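Measurement and Error, Week 1
Tutor: Angharad Voyle
Thursday, January 7, 2021

Every measurement has some error in it. The job this term is to say how large the error is and where it came from. Bring these notes to each class, as the Skindon worksheets refer back to them.

Two kinds of error

Random error changes each time you measure. Your eye falls in a slightly different place, or you round up once and down the next time. Taking more readings and using the mean makes it smaller.

Systematic error pushes every reading the same way. If the hook on a tape is bent, all your lengths will be wrong by the same amount, and the mean will be wrong too.

Resolution

The resolution of a tool is the smallest step you can read on it. For a tape marked in millimetres it is 1 mm. Write a length as 971 mm, and don't write 971.00 mm unless the tool can show those extra figures. The full length of a tape, such as the 5m on the label of a yellow one, tells you its range and says nothing about its resolution.

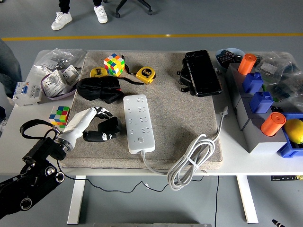
Does taking more readings remove systematic error?
It stays the same however many readings you take. You find it by checking the tool against another one that you trust, and then you correct for it.

Percentage error

Divide the error by the true value and multiply by 100. An error of 3 mm in a length of 60 mm is 5 per cent. The same 3 mm in a length of 971 mm is 0.31 per cent. Always give the length along with the error.

For next week

Read the Onby chapter as far as page 88. Measure the width of one door at home five times, write down every reading, and work out the mean and the range. Do not leave out readings you don't like. Hand sheets to Genivaldo Mendonça at the start of class. The first test is in February.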